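Caring for the butcher-block table and dish rack

Questions our kitchen members ask most. Last updated July 20, 2022.

Can I put wet dishes straight on the wood?
Please use the wire rack. Cups go in on their sides, nested if you are short of room, and plates can be dried by hand and put away.
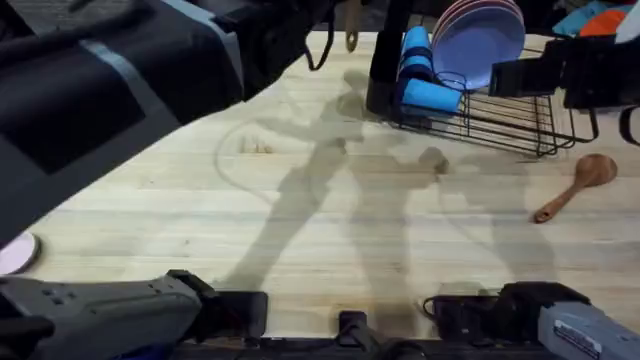
If the rack is full, lay a folded towel on the table and move things over as space opens up. Do not leave the towel there overnight. Damp cloth marks pale wood faster than a spill does.

How do I get rid of water marks?
Wipe the top along the grain with a barely damp cloth, then dry it. If the mark is still there the next day, tell Araceli Nieto and she will sand the spot by hand. Small knots are part of the wood and will not come out.

Where do wooden spoons go?
Wash by hand and lay them flat on the table until dry, with space between them. They do not go in the dishwasher.
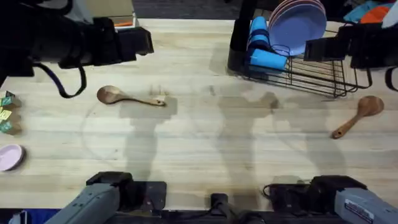
How often is the table oiled?
Every November, and once more in spring if it looks dull. The kitchen closes for one day each time.

Who do I ask about a loose rack or a cracked spoon?
Leave a note for Teodoro Requena at the front desk.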